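Réunion du 29 septembre 2026 — atelier partagé Sallex

Ouverture avec un retard de 11 minutes. Le compte rendu précédent est adopté sans modification.

## 1. Sol de la pièce de couture

Les cartons et emballages finissent au sol, devant la table de la machine à coudre. Plusieurs membres demandent que le balayage soit fait avant de quitter la pièce et pas le lendemain. Il est décidé que :

- les cartons sont aplatis et descendus au local papier ;
- les petits morceaux passent à la pelle, y compris le long des joints du carrelage ;
- le film plastique va dans le bac jaune.

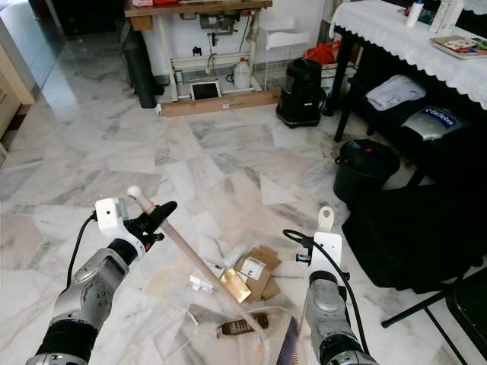 ## 2. Matériel de ménage

La commande passée chez Drikeo (balai, recharges de sacs) s'élève à 197 euros. La facture est validée. Une deuxième pelle est jugée inutile : on garde celles qui sont déjà dans la pièce. L'aspirateur reste près de la table de couture, fil enroulé.
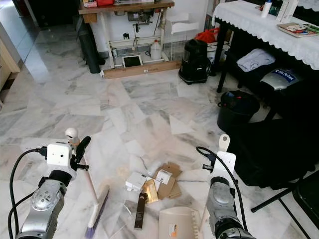

Le budget entretien de l'année est fixé à 959 euros, à revoir en novembre. La proposition d'un contrat avec Levura est repoussée, le devis ne précisant pas la fréquence des passages.

## 3. Produits et tubes

Il reste souvent des produits entamés sans étiquette. Chacun doit inscrire son nom et la date d'ouverture au marqueur.
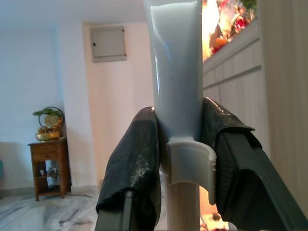
La cotisation produits passe à 50 euros par an, à régler avant la prochaine réunion. Une remarque sur le rangement : les tubes souples comme le blanc se gardent tête en bas, bouchon fermé. Un gobelet suffit pour les tenir debout. Les tubes vides sont jetés par la personne qui les termine.

## 4. Divers

Farías propose un tarif de groupe pour le fil et les aiguilles — réponse à donner en novembre. Le porte-revues sera trié à la même occasion.

Séance levée. Date suivante à fixer par courriel.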